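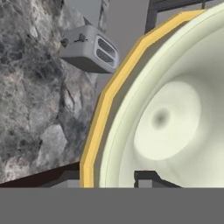
Our project looked at how death notices in one local newspaper have changed in length and content. Zuzana Procházka read the older notices and Olesia Boiko read the newer ones. We sorted each sentence by topic: family, work, military service, religion, hobbies and funeral details. Household objects got their own group after the first week, because families mention them more than we expected. A cream bowl with a yellow rim, for instance, would go under "objects" if the notice only named it, and under "family" if it was left to a grandchild.

## Material

We used 207 notices. Paid and free notices were kept apart. We left out 11 that had no age or date of death.

## Results

The longest notice ran to 1,945 words. Most of the older ones were a single paragraph with the name, the age, the surviving relatives and the place of burial. The newer ones spend more space on childhood and on what the person liked to do. Military service appears in both groups, usually near the start.

## Problems

We did not always agree on "work" and "hobbies." A man who repaired clocks after he retired was marked both ways. Olesia's spreadsheet has a column for these cases. The paid notices still need a second reading, which we plan to finish in November.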